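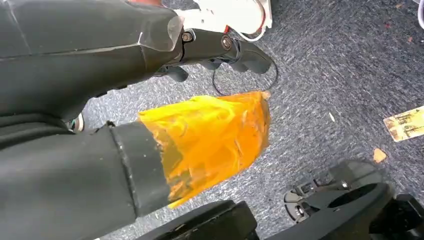
How often do you really need to vacuum an office carpet? Twice a week where people walk and eat, once a week everywhere else, and straight away if it's crumbs.

Right, that's the question I get most, so I'm doing a little thread on low-pile carpet, the speckled blue-grey kind that half the workplaces in the country seem to have. I've looked after one for eight years now and I have Opinions.

First thing. The fleck is a liar! All those navy and grey and white fibres mixed together are brilliant at hiding stuff. You stand at the door and think, lovely, clean. Then you get down on your knees to find a pen lid and there's an orange crumb and a white fleck of something and a brown speck of who knows what.

So my rule is you check it from low down. Crouch, look across the floor towards the window, and the bits show up. Orange is the easiest to spot on blue-grey. White just vanishes into the pattern.

Before you vacuum, pick up by hand. Cards, paper, clips, anything flat. A little card lying flat on short pile won't go up the hose, it'll just stick across the head and you'll push it round the room for ten minutes wondering why you've lost suction (me, last Monday, with a business card from the Tagle stationery people).

And cables. Oh, cables. Thin black ones that have looped themselves on the floor are the worst because the brush roller LOVES them. Lift them up onto the desk, or at least hold them out of the way with your foot if you're feeling coordinated.

I killed a vacuum that way in my first year. It wound up a phone charger before I'd found the off switch. The smell was something else. Priya Pettigrew still brings it up at every morning tea and I've stopped defending myself.

If you've got cables that have to live on the floor, get the hook-and-loop ties. I bought a pack of 100 thinking that was mad and we've gone through the lot. Do up the slack in a flat bundle and tuck it behind the desk leg. Don't tape it to the carpet, please. Tape leaves a sticky stripe and the stripe goes black within the month.

OK, actual vacuuming. Slow! Everyone goes too fast. On short pile I go one way down the room, then across it the other way, and the second pass is where you get the gritty stuff. If your machine has a carpet and hard floor switch, have a look at which one it's on. Ours was set to hard floor for most of a winter.

Do the edges with the skinny nozzle. Fluff drifts to the skirting and just sits there, and the big head can't get at it.

Someone asked about carpet tiles specifically. Ours are tiles, 252 of them, and I only know that because I had to order spares. If you're getting new ones, order extra from the same batch and put them in a cupboard. We kept 16 and I've used more than half on coffee accidents.

To swap one, lift a corner with a butter knife, check the arrow on the back so it faces the same way as its neighbours, and press it down. If the arrow's wrong you'll see a darker square every time you walk in and it'll drive you up the wall.

Coffee, since I've brought it up. Blot, don't rub. Cold water, a tiny drop of dish soap, old white tea towel, blot again. Then leave a dry towel on it with a heavy book on top overnight. I use a Terden catalogue from years back that is good for nothing else.

Crumbs that got trodden in: let them dry out properly, loosen them with an old nailbrush, then vacuum. Going at them damp turns them into paste.

Maribeth Buenaventura has just messaged to ask about those sprinkle powders. I don't use them on low pile. The stuff settles down in the base and comes up as a grey puff for weeks. Open a window, vacuum properly, empty the canister. If it still smells, wash the filter, it's nearly always the filter.

Chewing gum is getting its own thread because I'm still cross about it. Probably in March, once I've tried the ice pack thing on the bit near the printer. If you've got a method that works, send it to me!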